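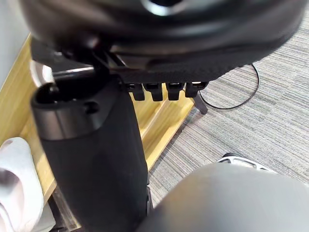 Black tabs under a rounded black edge

Re: Kandbridge parcel lockers, worth switching?

On Thursday a list member wrote:
> We moved to Kandbridge lockers in January and missed
> deliveries are down to almost nothing. 2,000 buildings
> can't be wrong. Vosier is finished.

I'd like to see where that 2,000 comes from. The sales sheet I got says 3,635 "sites," and a site could be one locker in a gas station. Neither number tells me what happens when the screen freezes and the driver has 200 stops left.

Our building tried Tralent for 2 winters. Fewer missed deliveries, sure. Drivers marked everything "in locker" and half of it was on the lobby floor. On paper we looked great.

Also, did you count before January? Holiday volume drops off then no matter whose box you own.
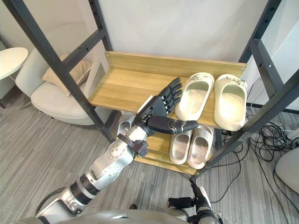 Costs

Vosier charges by the door, Kandbridge by the parcel. Please post a full year of bills before telling the rest of us to switch. Mussa promised us flat pricing too, and that lasted until the first renewal.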